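Grater gone dull after a year – sharpen it or replace it?

Posted in Kitchen and Cooking by Marianna Stępień

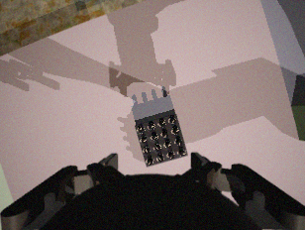 I grate a lot of hard cheese and carrots, most days of the week, and over the last few months it has become real work. The cheese crumbles and the carrots turn to mush. My grater is a flat one from Rellberg and I paid more for it than I wanted to, so I'd like to get a few more years out of it.

I have read that you can sharpen a grater by rubbing it with sandpaper, and somewhere else that you should grate a piece of sandpaper on it. Are these the same thing? What grade of paper? I have a sheet of 50 in the shed left over from a door, and some finer stuff in a packet that has lost its label.

It goes in the dishwasher every night, if that matters. No rust on it.

3 replies

Szu-yu Lo
The dishwasher does matter. Hot water and detergent won't blunt steel much by themselves, but the grater knocks against other things in the rack and the little edges get bent over. Wash it by hand with a brush, straight after use, moving the brush in the same direction as you would the food. Starch and cheese set hard if you leave them, and half the graters people call blunt are just clogged.

So before you sharpen anything, soak it for twenty minutes in warm water with a spoonful of bicarbonate of soda, then scrub it from the back with an old toothbrush. Dry it and try a cold carrot. If it's still bad, have a go with the paper. Don't use the 50, it is far too coarse and will tear the edges. I use 300 or close to it, wrapped round a cork, and work lightly across the cutting side. Ten strokes, then test. Finish with 800 if you want, though I can't say I notice much difference.

Grating the paper itself is a different method. It works a bit on coarse holes and does nothing for fine ones. Rinse very well afterwards whichever you choose, as you don't want grit in your food.

If the holes are the etched kind, with very thin sharp edges, leave them alone. Those can't be sharpened at home as far as I know.

Bogdan Szulc
just buy a new one. mine is a Dusent and has been fine since I got it, dont bother with sandpaper

Perla Ibarra
I'd agree with Szu-yu on most of this, but also check what you are grating. Hard cheese straight from the fridge is much easier than cheese that has sat out on the worktop. Carrots that have gone bendy will turn to mush on a brand new grater as well.

One more thing – wear a gardening glove on the hand holding the cork. I didn't, and ended up with a plaster on three fingers.

Marianna Stępień
Thank you all. I did the soak on Sunday and a lot of grey muck came out of the back. Cheese is better, carrots about the same. I'll buy a sheet of 300 and try that next.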